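Desktop Parts Drop-Off: Frequently Asked Questions

Last updated Oct 31, 2022

These are the questions we get most often at the Dresum repair and reuse counter about bringing in an old desktop computer, taking one apart at home, and buying used parts from us. If your question is about laptops, see the separate laptop page.

What do you accept?

Desktop towers of any age or brand, working or not. We also take loose hard drives, memory, processors, power supplies, case fans and cables. We do not take tube monitors, printers or anything with a swollen battery. The Ultell location has a smaller storage room and takes towers only, with a limit of two per visit.

Does it cost anything?

Drop-off is free. Wiping a hard drive is free. If you want the drive destroyed and a written record of it, there is a small fee, which is posted at the counter.

Do I have to take the computer apart first?

No. Most people bring the whole tower. If you want to keep the hard drive, you can remove it at home or ask us to do it while you wait.

How do I open the case?

Shut the computer down, switch off the power supply at the back and unplug the cord. Press the power button once and hold it for a few seconds. Lay the tower on its side on a flat table with the removable panel facing up. Some panels are held by two screws at the back edge and some by a latch. Slide the panel toward the back and lift.

What order should the parts come out in?

There is no single right order. We usually take the hard drive first, then the memory, then the expansion cards, and leave the processor until the heatsink is off. Touch bare metal on the case before you reach in, and hold memory modules by the edges.

Where do I put the parts once they are out?

Use something with separate spaces. We put drives, processors and memory in a plastic tray beside the case. At home, a muffin tin or the lid of a shoe box will do. Keep screws from the drive apart from screws from the case, as they often have different threads.

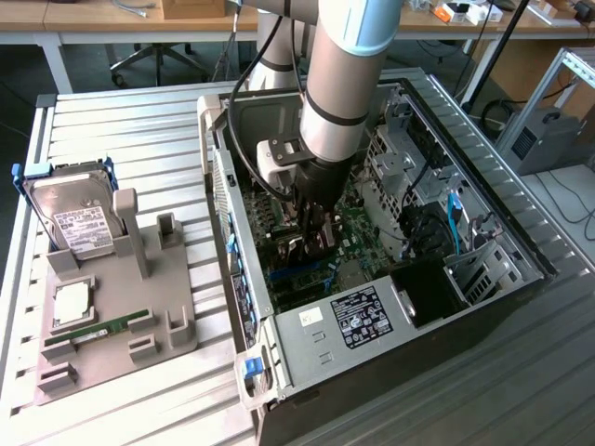

One visitor wrote in to ask whether a processor can sit in a tray with its pins exposed, and said a friend had bent several that way. We would not leave it like that. If your processor has pins on the bottom, set it in a plastic clamshell or press it gently into anti-static foam. Do not use ordinary packing foam. If it has flat contacts and no pins, keep fingers and grease off the underside.

The hard drive has plastic rails on it. Do you need those?

Yes, please leave them on. Rails are made for a particular case, and they are hard to replace once they are separated from the drive. If you are keeping the drive, we would still like the rails.

Should I open the power supply?

No. It can hold a charge after it is unplugged. Leave the cover on and bring it in whole.

How do you test what comes in?

Memory gets a full pass on a test bench. Hard drives are wiped and then checked for bad sectors. A drive with any bad sectors is recycled. Power supplies are tested under load. Parts that pass go on the shelf with a green dot and the test date.

Can I buy parts from you?

Yes. The Cantero Street shelf is open to the public during counter hours. It usually has memory, drives, SATA cables and fans. At last count there were 123 hard drives and 200 memory modules ready to go. We cannot hold items by phone.

What if a part does not work in my computer?

Bring it back within the return period printed on your receipt and we will exchange it. Check the memory type and the number of pins before you buy.

Where do the leftovers go?

Empty cases, dead boards and cut cables go to the Jedwood recycling yard. There is no Jedwood pickup in December, so we may ask you to hold on to empty cases until the new year.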